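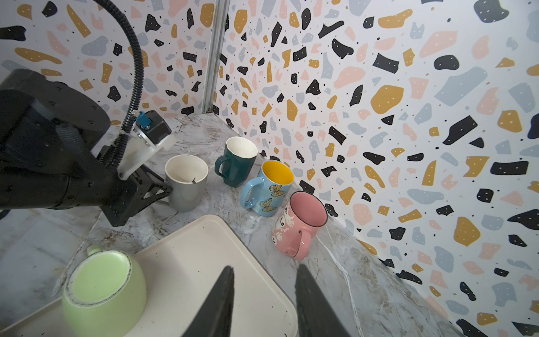
I've been meaning to write about work for months now, ever since my sister asked me over dinner whether the robots had taken my job yet and I gave her such a long answer that her soup went cold. So let me try it again on paper, where you can all wander off whenever you like.

For anyone new around this blog, I work at Robichaud, which runs cafeterias and coffee rooms for office buildings. I started in the dish room and have been in dish rooms, one way or another, ever since. Our building goes through 2,000 mugs on a busy day, and every one of them gets picked up by a person, put on a tray, taken off a tray and put somewhere else. If you've never done that for a whole shift, I can tell you where it lands: the thumb first, then the wrist, then a spot between the shoulder blades that my husband knows very well by now!

In March the company signed on with a small outfit called Ostasar to see how much of the tray work could be handed to a pair of robot arms. There was a meeting about it, with cookies, and you know how people feel when there are cookies at a meeting. Josée Caron, who trained me and who has 35 years in kitchens behind her, asked straight out whether hours would be cut. The answer was no cuts while the trial is on, and that we'd all be told before anything changed after that. I wrote it down word for word and I still have the paper in my locker.

What has changed so far is smaller and odder than I expected. Six of us now take turns at the bench, and it's a different kind of tired. You set out the mugs and the tray, you watch, you make a note, you set them out again. My wrist feels wonderful. My head is another matter – by the end of a turn I've been staring at handles so long that I see them when I close my eyes. I never gave a thought to handles before. My hand just knew. Now I find myself explaining to a very polite young engineer that you don't grab a mug the same way when the handle faces the wall as when it faces you, and that one lying on its side wants a different approach altogether (he writes it all down, bless him).

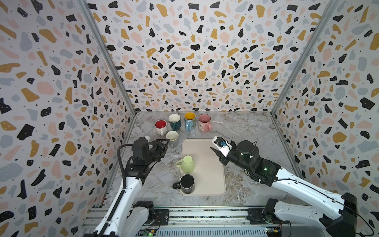 Mugs and tray at the bench, with both arms reaching in.

They asked us for a mixed bunch of mugs and I was glad, as the matching white ones from the catalog would never have told them anything. People bring their own cups to the office, and those come through the wash with everything else. I'm partial to the light blue one with the yellow inside myself.

The part I miss is the talking. In the dish room you can chat the whole time with your hands going, and Josée and I have raised all our children twice over in there. At the bench you need to pay attention, and you're mostly on your own with the engineer. I brought that up, and we now swap every 40 minutes, which has helped a good deal. Josée took longer to come around to it than I did, and she still says she'd sooner have had a better dish rack. She may be right about the rack – we've been asking for one for ages.

The trial goes on through the summer, and I've put my name down for more turns. I'll write again when they tell us about the fall schedule. Meanwhile my sister is coming for dinner again next week, and I'm making something that can be eaten cold.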